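搜索本列表 输入关键词 搜索 高级搜索

主题:Re: 仓库那堆东西到底怎么分
日期:2025年3月10日
收件:Murnach 合用仓库邮件组

大家好,回得急,中午就这一点时间,想到哪写到哪。先把上一封贴在下面,方便没翻到的人看,我隔几段插着回。太长的地方删了。

> 各位,昨天去还梯子,进门那一块又下不去脚了。上次整完才多久啊。我数了一下架子,Gál 那边的老架子一共 11 层,真正能用的没几层,剩下的全是不知道谁放的袋子。我建议干脆全清掉重来。

全清掉我反对。去年 11 月就是这么干的,一口气全搬到院子里,下了雨,最后半夜往回塞,塞得比原来还乱。那次之后有一个咖啡机的滤网到现在没找着,还有一卷防水布,后来发现裹在别人家帐篷里带走了(已经还了,谢谢还的那位)。

所以这次一层一层来。一次一层,拿下来、擦、分、放回去,再动下一层。时间不够就停在那一层,别开新的。慢就慢点。

11 层我自己也看了。最底下两层潮,纸箱不能放,布的也别放。放什么呢,花盆、桶、塑料的东西、折叠桌的铁腿,随便。最上面那层要梯子,所以只放一年用一两回的:圣诞灯串、大锅、那个充气的泳池。中间的留给常用。常用不常用大家会吵,我的标准很土,去年冬天到现在你拿过没有,拿过就算常用。

> 袋子问题最严重。超市大袋子,不透明,扎口,谁也不想打开。里面什么都有。我开了一个,里面是半袋石膏粉、一条围巾、小孩的积木和一个锅盖。

对,袋子。以后一律不收袋子。这条我想直接定下来,有意见的今天明天说,不说就当同意了。

袋子有几个毛病:不透明,立不住,摞不起来,下面一压就破。而且人有个习惯,手里有个袋子就往里塞,塞满了扎上,扎上就等于没了。我家地下室也是这样,光“以后再看”的袋子就有一排,去年硬着头皮拆,拆出来一半是别的袋子。

石膏粉那个请注意,粉类单独放,要有盖子的桶,桶外面写字。围巾和石膏粉在一起那围巾基本就废了,抖不干净的。

> 箱子买不买?上次有人提过 Zevuvo 的,也有人说 Bramis 的更结实,没结论。

买。我去 Zevuvo 看过了,也顺路看了 Bramis 的,说一下我的感觉,不一定对。

Zevuvo 的浅,透明,盖子是扣的,空的时候能套在一起,不占地方。缺点是扣子硬,手冷的时候掰不开,我掰断过一个指甲。Bramis 的深,壁厚,不透明,摞三四个稳得很,但是深箱子有深箱子的毛病,小东西掉下去就在最底下呆着了,你得把胳膊整个伸进去捞。放绳子、帐篷、睡袋那种大件可以,放小零碎不行。

我的意见,小件用浅的,大件用深的,两种都买,别为了好看买一色的。颜色我一点都不在乎。

钱的事。公帐上现在有 2,000,上回说好箱子和标签最多动一半,也就是 1,000,剩下的留着修门和换那个灯。Zevuvo 的浅箱 50 一个,量大有没有折扣我没问,下次问。Bramis 的价签我拍了但是手机里找不着了,找到再发。超过 1,000 就先不买深的,浅的优先。这里别再讨论要不要先修门了,门能关,灯也能亮,就是闪。

> 还有标签,上次那种贴纸全掉了。

潮。贴纸在那个温度下撑不过一个冬天。换成绳子拴的硬卡片,用油性笔写,卡片打个洞拴在箱子把手上,换内容的时候翻个面就行。写的时候请写东西的名字,别写“杂物”“其他”“工具等”。“工具等”那个箱子我翻过,里面一件工具没有,全是“等”。

字写大。那边灯暗,戴眼镜的人蹲下来都看不清。中文匈牙利文都写一下吧,隔壁那几家也要用,他们看不懂中文,上次把写着“玻璃”的箱子横着放了。

下面说分类,这是我主要想说的,前面都是顺带。

上次分的类太细了。厨房的、花园的、修理的、小孩的、节日的、露营的、清洁的,还有子类。谁记得住。一个人拿着一把剪刀站在那儿,剪刀是厨房还是花园还是修理?站了半天放地上走了。地上那一堆就是这么来的,不怪谁。

我提议先不分类,先过一遍大箱子。意思是门口摆一个敞口大箱,谁还东西、捐东西、捡到东西,一律先放进去,不用动脑子。然后每隔一阵,轮到的人把箱子里的往架子上归。归的人熟,归得快。还的人只管扔进去,扔准就行。

有人会说那大箱子不就成了另一个大袋子吗。我也想过。所以有几条要守:

一是浅,或者至少不能堆。里面的东西铺一层,最多搭着一点,看得见。看不见底了就说明该归了,谁看见谁在组里喊一声。

二是不放粉、不放液体、不放带汤带水的。颜料桶盖紧了也不行,上次那个盖子就是“盖紧了”的。

三是尖的、有刃的不放。刀、锯条、花剪,挂到右边墙上的钉子上。钉子不够我带。手伸进箱子里拿东西的时候谁也不想摸到锯条。

四是玻璃和瓷的不放,直接上中间那层,垫报纸。塑料杯子没事。

五是吃的不放!菜也不放。我知道有人从菜地过来顺手一搁,想着下个人拿走吃了。下个人没拿。再下个人也没拿。再下个人闻到了。菜请放门外那个矮凳子上,写个字条说可以拿,当天没人要就自己带走或者扔堆肥。

> 手套老是只剩一只,有没有办法。

手套我专门说一下。劳动手套、园艺手套、厨房那种隔热的,全都只剩一只。我上次蹲那儿配对,配了快一个钟头,配上的没几对,剩下的单只装了一小筐。

办法就是脱下来马上套在一起,把一只的口翻过来包住另一只,跟叠袜子一样。或者夹子夹住。夹子我放了一把在门后的小盒子里,木头的那种晾衣夹,用完别拿回家。单只的先别扔,左手丢了的人跟右手丢了的人凑一凑也能用,颜色不一样有什么关系,刨土又不看颜色。留到秋天,到时候还没配上再扔。

深颜色的手套尤其容易丢,掉在黑乎乎的角落里根本看不见。我自己后来在手腕那里缝了一小段红毛线,土是土,好找。

再说杯子。活动用的塑料杯子,洗了要倒扣晾透再收,别摞着湿收。上次那一摞打开一股味,全部重洗,我洗的,洗到手皱。有棱的那种杯子尤其麻烦,棱的缝里存水,擦也擦不到,只能晾。晾的时候拿个架子,别直接扣在台面上,扣在台面上里面全是水汽。

杯子摞太紧也拔不开。拔不开别硬拧,外面那个泡热水,里面那个倒凉水,等一下自己就松了。裂了的就别放回去了,裂口割嘴。

> 小孩的玩具那箱能不能单独放低一点,他们自己想拿。

可以,同意,放从下往上第三层,那层干,孩子够得到。玩具箱别带盖,带盖的他们会盖上然后站上去。积木单独一盒。过家家的那些锅碗蔬菜跟真的厨房用品分开,上回有人在准备汤的时候从筐里抓了一根胡萝卜去切,切不动,以为刀钝了。笑归笑,刀刃确实崩了一块。

毛绒的我建议各自领回去,那边潮,放不住。领不走的我带回家洗了送人,洗之前我会在组里问一遍,问过就不等了。

绳子电线:每根单独绕,绕完用魔术贴扎上,别打结。延长线坏了的剪掉插头再扔,免得又被人捡回来试。试的那个人是我。电线的箱子用浅的透明的,看得见插头是什么样的,省得一根根拽出来。

螺丝钉子小零件:玻璃罐那一排留着,挺好用,不要动。新来的散钉子不用分大小,找个罐子先倒进去,盖上。分大小这种事留给真喜欢分大小的人,组里有,我不点名。

书和杂志:不收了。真的不收了。潮。

布料、窗帘、旧床单:旧床单有用,盖东西的,留几条就行,别再送了。窗帘上次那个带钩的把别的东西全勾住了,请把钩子先摘下来再放。

木板边角料:短于一条胳膊的别留。我知道都觉得以后有用,我也觉得,我家里也留着一堆。仓库里不留。

油漆:看一眼罐子上的时间,晃一下,晃不动的就是干了。干了的拿去回收点,不能扔普通垃圾。回收点开门时间我晚上查了再发,现在手边没有。

轮值的事。表我还没排,先说做法。轮到的人不用待很久,进门先看大箱,把能归的归了,归不了的留在箱里,在组里发一句“这是啥”,附个照片更好。认领期两周,没人认就按能用不能用处理,能用的上架,不能用的扔。不要自己悄悄带回家“先保管”,上次保管出去的电钻绕了一大圈才回来,电池还不是原来那块。

归东西的顺序,我自己习惯先拿软的,再拿大的,最后小的。软的占地方又遮东西,手套抹布帽子之类拿走,底下有什么一下就看清了。大的拿走就宽敞了。小的最后用手拢一拢,拢到一个角上,一把捧走。也有人从左往右一样一样来,都行,别挑着拿就行,挑着拿的结果就是最难归的那几样永远在箱子里。

擦箱子:底上有划痕没关系,那种旧箱子底都是花的,擦掉土就可以了,别用钢丝球,越刷越花。角落用旧牙刷。湿的擦完要敞着晾,别马上放东西。

有一条上次忘写了,钥匙。钥匙用完挂回门里面左手边的钩子,别放窗台,窗台上的那把掉到暖气片后面过,拿衣架勾的。备用的在我这儿,急用打电话,别发邮件,我邮件看得慢。

还有停车。卸东西可以停门口,卸完挪走,Gál 那边的住户已经在车窗上夹过条子了,措词还算客气。

日子的话我先不定,等箱子买回来再说。想来帮忙的回我一句就行,写清楚能搬重的还是只能坐着分小件,都要人。腰不好的不要逞强,坐着拧杯子盖也是干活。穿旧鞋,带手套(两只),带水。

> 最后,那个金属大箱子还要不要?占地方,有人说扔了换塑料的。

要,别扔。金属的耐造,塑料的冬天一摔就裂。尺寸我没量,谁去了量一下长宽告诉我,我看门后那块地方放不放的下。边上要是有毛刺,拿砂纸蹭一蹭,别戴毛线手套去摸。

差不多了,有漏的晚上再补。标签卡片谁家有硬纸板先攒着,鞋盒盖子就行,不用买。油性笔我有黑的,谁有别的颜色带一支。
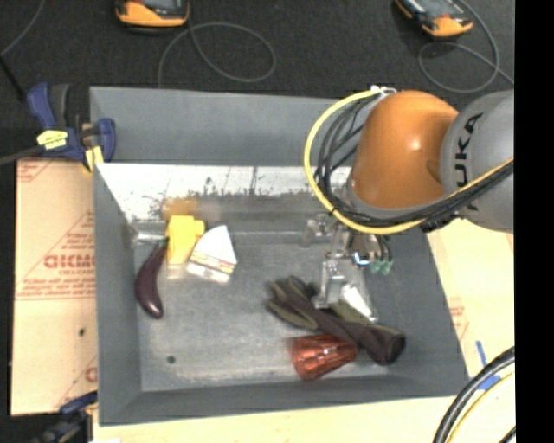 门口大箱还有一点要再啰嗦一下,口要敞,壁往外斜的最好,手从哪边都伸得进去,底要平,东西倒下来也就是躺着,不会滚到缝里卡住。摊开放成这样就行,散着没关系,一层,一眼看得到底。归的时候就照上面说的先软后大:先把那只深色带橄榄绿的手套拿起来,它搭着底下躺倒的橙红杯子呢,杯子壁上一道道棱,拿走先看看缝里干不干净。左边靠壁那个茄子,规矩第五条,请再读一遍。好了我得走了,箱子折扣的事问到了再发。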